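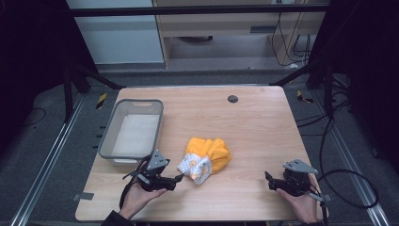 Kleinteile vor der Wäsche sortieren: Kiste auslegen oder nicht?

Gefragt von Marlene Reinholz, 11. November 2024
Bereich: Haushalt und Textilpflege

Sehr geehrte Damen und Herren,

in unserer Einrichtung in Gruneck werden Tücher und kleinere Stoffteile auf einem hellen Holztisch vorsortiert und anschließend in grauen Kunststoffkisten in den Waschraum gebracht. Die Kisten sind innen mit einer weißen Einlage ausgelegt. Bislang liegen farbige und weiße Stücke häufig als ein Haufen auf dem Tisch, etwa ein leuchtend gelboranges Tuch zusammen mit einem weißen, bedruckten. Daraus ergeben sich folgende Anliegen:

Ist es vertretbar, solche Teile gemeinsam in eine Kiste zu legen, sofern sie erst im Waschraum getrennt werden? Ist die Einlage auf dem Kistenboden erforderlich, oder kann auf sie verzichtet werden? Die Hausordnung aus dem Jahr 2003 enthält hierzu keine Regelung.

Für eine Auskunft danke ich im Voraus.

Antworten (3)

Warkdale
Beiträge: 565

Sehr geehrte Frau Reinholz,

eine gemeinsame Ablage trockener Stücke ist für kurze Zeit unbedenklich. Kritisch wird sie bei feuchten Textilien. Kräftige Gelb- und Orangetöne können bei Feuchtigkeit auf weißes Gewebe abfärben, insbesondere wenn die Stücke ineinander geknüllt sind. Es wird daher empfohlen, die Trennung bereits am Tisch vorzunehmen und für weiße und farbige Teile je eine eigene Kiste bereitzustellen.

Bei der Vorsortierung hat sich folgendes Vorgehen bewährt: Das Bündel wird auf der Tischplatte auseinandergezogen, jedes Stück einmal ausgeschüttelt und glatt abgelegt. Bedruckte weiße Tücher mit farbigem Muster sind nach dem Pflegeetikett zu behandeln. Fehlt das Etikett, ist eine Wäsche bei 30 Grad mit Feinwaschmittel vorzusehen.

Die Einlage ist nicht zwingend erforderlich. Sie erleichtert jedoch die Reinigung der Kiste und sollte gewechselt werden, sobald sie Flecken aufweist.

Tan
Beiträge: 12

Bei uns kommt alles zusammen in die Kiste. Bisher keine Beanstandungen.

Jestum
Beiträge: 2000

Ich schließe mich der ersten Antwort an und ergänze einen Punkt. Papiereinlagen sind bei feuchter Wäsche ungeeignet, sie weichen durch und hinterlassen Fasern. Ein weißes Baumwolltuch lässt sich mitwaschen und liegt auch in flachen Kisten mit schrägen Wänden ausreichend glatt. Farbige Einlagen sollten nicht verwendet werden.

Neue Tücher in kräftigen Farben sind vor der ersten Benutzung gesondert zu waschen.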